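# The Arnatine Chore Set

I get asked most weeks whether a machine can do the washing up yet, and my answer is always "which bit of it?" Putting one mug on one shelf, yes, quite often. Clearing up after a family of five have had breakfast, no, and I wouldn't leave it alone with the good glasses while it tried! The Arnatine Chore Set is my attempt to give people a fair way of finding out for themselves, with toast, fruit, plates and a worktop that has stuff on it.

*Kitchen chores at worktop height: toaster, chopping board, yellow mug and a light blue plate of little round things to pick up.* 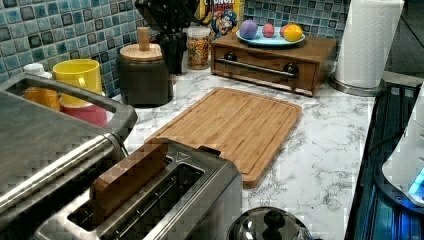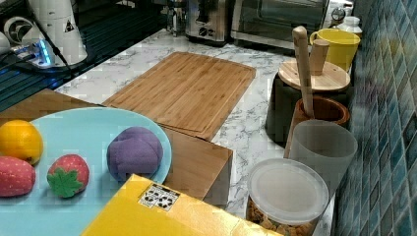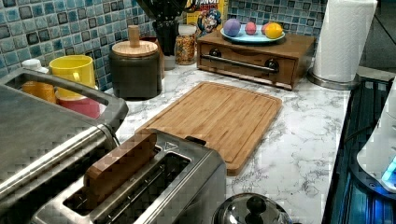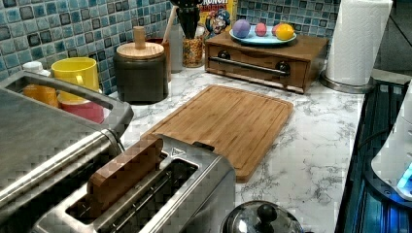 Toast is the one I'd start with. It sounds like the easiest job in the house, and I've watched a very expensive arm spend a whole afternoon failing at it. The slot is narrow, the slice has to go in straight, and if you come down a finger's width to one side you're pushing on the rim and the whole toaster slides off towards the wall. A person feels that happening and shuffles the slice over without thinking. Most of the machines I've tried just push harder.

So the set is built around jobs like that. You get pretend food you can drop all day long, a stack of cards telling you what to set up, and a score pad. You bring your own kitchen and your own machine.

## What's in the box

- 17 pieces of play food, including wooden toast, a lemon, strawberries and a few plain balls
- 12 chore cards, printed both sides (set-up on the front, scoring on the back)
- 4 plates in two sizes
- A pad of score sheets, and the same sheet as a file if you'd rather type
- A cotton bag to keep it all in, which I added after losing a strawberry down the back of my own cooker

There's no toaster in the box. I did think about it, but they're heavy to post and you've almost certainly got one. **Please unplug it first.** The toast is wood and I don't want anybody cooking it.

## The chores, easiest to hardest

Cards 1 to 4 are the picking-up ones: lemon onto plate, lemon off plate, ball from the left of the plate to the right, that sort of thing. Any half-decent arm with a working camera ought to get through these. The Zavala arm I keep on my own bench does all of them with the curtains open and gets a bit vague when they're closed.

Then come the ones where something is in the way. Fetch the mug from behind the canister. Slide the board forward without knocking the jar. I love these (they're the reason I made the set) because they look like nothing at all and they sort the machines out very quickly. Nearly everything I've tested can reach a mug standing on its own, and then you put a jar of cereal in front of it and the arm goes straight through the jar.

After that you've got toast in, toast out, lids on pans, and anything with a handle. Shiny metal is a real pain. Steel lids and polished tops throw the light about, and a camera that was perfectly sure where the plate was will suddenly put the lid somewhere near the ceiling. Clear glass is worse again. If your machine manages a glass lid with a round knob on it, first go, please write and tell me what you're using!

The last card is simply "tidy up". I've never seen a machine finish it. Mine gets three or four things put away and then goes back and forth over the chopping board, and I end up doing the rest myself with a cup of tea in the other hand.

## How the scoring works

Each chore gets 4 tries, and you move things a little between them. That last bit matters a lot. If the mug is in exactly the same spot each time, all you've learned is that the arm can repeat itself. A hand's width is plenty.

You get full marks for doing the job, half for doing it and knocking something, and none if you had to step in. I know some of you would like partial marks for "nearly". I had those on the first version and everyone's machine came out looking marvellous, so they went.

## Will it suit me?

If you teach, or you're at a club, or you've bought a small arm and run out of things to ask it to do, then I think so. It's also handy in a workshop. The people at Hastness use theirs next to the packing bench to check a new gripper before it goes anywhere near real stock, and they swap a few of the food pieces for their own parts. The cards still work.

It isn't a toy for small children, as a couple of the pieces are small enough to swallow. And it won't tell you whether to buy a household robot, except that you may feel calmer about waiting.

People also ask how it compares with the Mendale tray. I've got one and I like it! The tray holds everything in fixed pockets, so your results are neater and easier to compare with somebody else's. Mine is messier on purpose, and if you're writing up proper measurements you may want both.

## Care

Wipe the wooden pieces with a damp cloth and let them dry flat. Don't soak them. The plates can go in the dishwasher, provided you load it yourself.

## Price and posting

£87, including post within the UK. Orders go out from my spare room, so give me a few days. Spare food pieces are sold singly, and the strawberries go missing more than anything else. The next batch of cards is at the printer and will be here in January, with the wording on the toast card fixed (the old one said "left slot" on the front and "right slot" on the back, sorry). If you have the old card, send me a note with your address and I'll pop a new one in the post.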